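Stop Selling Sweaters by Weight

A dark red knit with a ribbed cuff, on a white patterned quilt.
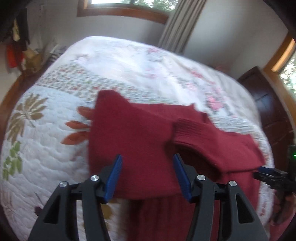 Red knit, sleeve folded across.

The knitwear trade describes its products with three pieces of information: fiber content, size, and weight. The first is required by law in most places. The second is nearly meaningless between brands. The third has become the favored shorthand for quality, and I think it should be dropped from product pages unless it comes with the numbers that make it useful.

I spent a good part of my working life in knit testing, most of it at Psarras, where my job was to wear out fabric on a schedule. What follows is my own opinion and not the view of any former employer.

Weight is quoted in one of two ways. Either the seller gives the mass of the whole garment, which varies with size and cut, or the seller gives mass per unit area, in grams per square meter. The second figure is at least a property of the fabric. It is still a poor guide to how the garment will behave, for a simple reason: the same area weight can be reached with a thick yarn knitted slack or a thinner yarn knitted tight. These two fabrics will feel similar in the hand at the store. They will part company in the first winter.

The property that matters most is tightness of construction. In a plain knit, each loop is held in shape by contact with its neighbors. Where the loops are long relative to the diameter of the yarn, there is little contact, the yarn moves freely, and the fabric stretches under its own mass when hung. Surface fibers work loose and tangle into pills. Where the loops are short, the fabric is firmer, recovers better, and feels less soft on day one. A buyer who judges by softness at the rack is selecting for the slack construction, and mills know this.

Stitch length is easy to measure. You ravel a known number of stitches, straighten the yarn under light tension, and divide. Every mill has the figure because the machines are set by it. Yarn count is on the purchase order. From those two numbers anyone can compute a tightness factor, and a shopper could be shown a plain scale from loose to firm without having to know any of the arithmetic. I have never seen it on a retail page.

The usual objection is that shoppers do not want technical data. I don't find this persuasive. People who buy bed sheets have learned to ask for thread count, a number that has been abused so badly that it is now close to useless, but the appetite for it was real. People who buy running shoes read heel drop in millimeters. There is no reason to think that someone about to spend 200 dollars on a pullover is less capable.

A better objection came from Gerasimos Raptis, who ran the finishing line next to our lab for many years. His point was that tightness measured off the machine says little about the fabric that reaches the customer, as washing and drying change the loop shape. He is right that the figure should be taken on the finished garment, after relaxation. That is a matter of procedure. It adds a day to the test and very little to the cost.

Raptis also argued that any published number will be gamed. I accept this. Thread count was gamed by counting the plies within each yarn as if they were separate threads. A tightness figure could be gamed by stiffening the fabric in finishing or by testing the body panel and leaving the sleeves slack. The answer is to publish two or three figures that pull against one another, so that improving one by a trick shows up in another. Tightness should sit next to a pilling grade and a dimensional change after washing. A fabric that does well on all three has very likely been made properly.

Pilling grades deserve a word of caution. The common tests tumble or rub a sample for a set period, then an assessor compares it with reference photographs and assigns a grade from 1 to 5. It is a visual judgment, and trained assessors disagree by half a grade more often than the reports suggest. The length of the test matters too. A sample that looks clean at 30 minutes may look poor at a longer run, and there are fabrics that go the other way, with pills forming early and then breaking off. A grade without a duration tells you little. When I see a page that says "tested for pilling" and stops there, I assume the short test.

Then there are cuffs. If I were allowed to inspect one part of a sweater before buying it, it would be the cuff. Ribbing works by alternating the face and back of the stitch so that the fabric closes up on itself widthwise and springs back when stretched. It takes more strain than any other part of the garment, every time a hand goes through it or a sleeve gets pushed up to the elbow. Good makers knit it tighter than the body, or run a fine elastic yarn along with the wool. Cheap makers knit it at the body setting and let steam pressing give it a crisp look that lasts until the first wash. No area weight figure will reveal this. A stretch and recovery test will, and it takes a clamp, a weight, a ruler, and a clock.

You can do a crude version at the store. Lay the cuff flat, note its width against your fingers, stretch it as far as it goes without forcing, hold for a slow count of ten, and let go. If it stays visibly wider after a minute, put the sweater back. I have done this in front of sales staff and have been asked to stop only once.

Some firms come close to what I want. Jullex prints a finished stitch length on its inner label, though in a format that only a knitter could love. Cetgate publishes wash shrinkage for length and width separately — the correct way to do it, given that knits commonly lose in one direction more than the other. Moltus gives a pilling grade with the duration attached. None of them gives the full set. I would gladly pay more to the first that does.

Care instructions are the other half of the problem. "Dry clean only" on a plain wool knit is, in most cases, a liability statement. The maker has not tested washing, or has tested it and did not like the result. If shrinkage data were published, the buyer could decide. A 58 centimeter chest that loses three percent is still wearable. One that loses eight percent belongs to a smaller relative. The care symbol hides that difference entirely.

And fold them. A slack knit on a hanger grows at the shoulder and along the body, and the hanger leaves two small peaks that steam will only partly remove. A shelf costs nothing to run.

I don't expect regulation here and I'm not asking for it. The data already exists in the mill's files, and a label has room for three more lines of type. Until somebody prints them, treat the gram figure as a shipping weight.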